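Home | Syllabus | Handouts | Readings | Contact

This site uses cookies to remember your login. By continuing to browse you accept our cookie policy.

Household Product Labels: Reading, Storing, Disposing
Handout 8 - Consumer Science, evening section
Posted 01/11/2021

Before you start

You will need the reading from Handout 7 and one product from your own home. Leave the product at home and bring the text of its label, copied out by hand or typed. Copy everything, including the small print around the bottom edge. Students who copied only the front last term had very little to work with.

1. What a label is for

A label does two jobs that pull against each other. The front sells the product. The back and sides tell you how to use it, how it can hurt you, and what to do if it does. In most countries the second part is set by law and the first part is mostly left to the maker, within limits on false claims.

When you read a label for this course, start at the back. Write down the product name last. People who start with the name tend to decide what the product is before they have read what is in it.

2. Signal words

On consumer products in the United States you will usually meet one of these: DANGER, WARNING, or CAUTION. DANGER is the strongest. On pesticides and disinfectants, CAUTION marks a lower level of acute toxicity than WARNING. On other household chemicals the two are used for hazards less severe than those that call for DANGER.

The signal word covers the product as sold. A concentrate can carry DANGER and be much milder once it is diluted as directed. A mild product can become harmful when mixed with another one. The signal word says nothing about mixing. That information, if given, is in the precautionary text.

Terms to know for the quiz:

Corrosive - destroys living tissue on contact.
Irritant - causes redness, soreness or swelling but does not destroy tissue.
Flammable - catches fire easily. The exact cutoffs depend on the test used.
Strong sensitizer - can cause an allergic reaction after repeated contact, even if the first contact caused nothing.

3. Worked case: the Vendum floor cleaner

We went through this one in class. For anyone who was absent, the label text was on the second slide and is repeated in the reading packet.

Vendum is sold as a concentrate. The front says "gentle on floors." The back says DANGER, causes eye damage, keep out of reach of children. Several of you took this as a contradiction. The two statements are about different things. One is about the floor and the other is about your eyes. A label can be accurate on both counts and still leave a careless reader with the wrong idea.

The dilution line was the hard part. It gives one capful per bucket, with no volume for the bucket. Armindo Aguiar pointed out in class that the cap has an inner ring and an outer ring and the label does not say which to fill to. I have no answer to that. If you meet a label like this, write down what is missing. Missing information counts as a finding in your report.

4. Worked case: Posisent and Bastos

These are a bathroom cleaner and a bleach-based whitener. Each is safe to use as directed. The Posisent label lists an acid among its ingredients. The Bastos label lists sodium hypochlorite. Mixing an acid with hypochlorite releases chlorine gas, and it can happen in a toilet bowl or a drain as easily as in a bucket.

Both labels say not to mix with other cleaners. Only the Bastos label says why. In the discussion most of the class felt the reason made the instruction easier to remember. Keep this in mind for the second half of the assignment, where you rewrite a label.

Bleach should not be mixed with ammonia either. The gases are different (chloramines) and the harm is similar. If you do mix something by accident, leave the room, get to fresh air, and call poison control. Do not stay to clean it up.

5. Storage

Keep products in their original containers. This rule comes up more than any other in the readings. A drink bottle filled with cleaner has lost its label, its cap design and its first aid text all at once, and it looks like a drink.

Keep acids and bleaches on separate shelves. Liquids go low, so that a leak does not run down over other things. Keep all of it away from food, and behind a latch if children visit, even if none live with you.

Room temperature matters too. Check the label for an upper limit before you put anything in a garage or a car trunk. Bleach loses strength with time and heat, and an old bottle may no longer disinfect at the printed dilution.

6. Pressurized cans

A spray can holds its product together with a propellant under pressure. Many common propellants are flammable gases, including propane and butane. The can may be flammable even when the cleaner or polish inside is mostly water. 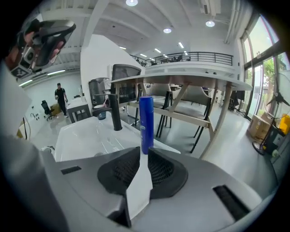 Misaki Iwasaki asked whether a can that no longer sprays may be treated as empty, since her building's recycling sheet says only "empty cans accepted." A can may stop spraying while propellant is still inside, for instance when the nozzle is clogged. Follow the label, and if the can still feels heavy or sloshes, take it to a household hazardous waste site.

Points to copy into your notes:

Do not puncture or burn a can, full or empty.
Keep it away from stoves, heaters and direct sun.
Spray in short bursts with a window open.
Check the nozzle direction before pressing.

7. Disposal

Disposal rules are local. The label will often say "dispose of according to local regulations" and stop there, so you need a second source. Look up your city or county page and print the part that covers your product.

Some water-based cleaners may be poured down a drain with plenty of water if the label allows it. Solvents, paint thinner, pesticides and motor oil may not. Never pour two products down the same drain one after the other.

8. Assignment

Part 1. Take your label and sort every sentence into selling, directions, hazard, first aid, or disposal. Some sentences will fit more than one group. Put them in both and say so.

Part 2. Rewrite the hazard and first aid text for a reader with limited English. Keep all the facts. You may change the order. Stay within 2 pages.

Part 3. List 3 questions a buyer might have that the label does not answer.

Proltasach drain opener is off the list this term - too many people chose it last year and the reports were all alike.

Reports are due at the last meeting in November. Paper copies go in the tray outside Room 994. Late reports lose one grade step.

Comments

Delia
Is an imported product OK for Part 1? Mine has a sticker in English over the original label and they don't match.

Course instructor
Yes. Copy both and note where they differ.

rjm
Section 2 helped. I always figured CAUTION meant it was basically harmless.

Armindo Aguiar
I wrote to the Vendum people about the cap rings. No reply so far.

T. in back row
Does the two page limit include the original label text or just the rewrite?

Course instructor
Just the rewrite. Attach the original behind it.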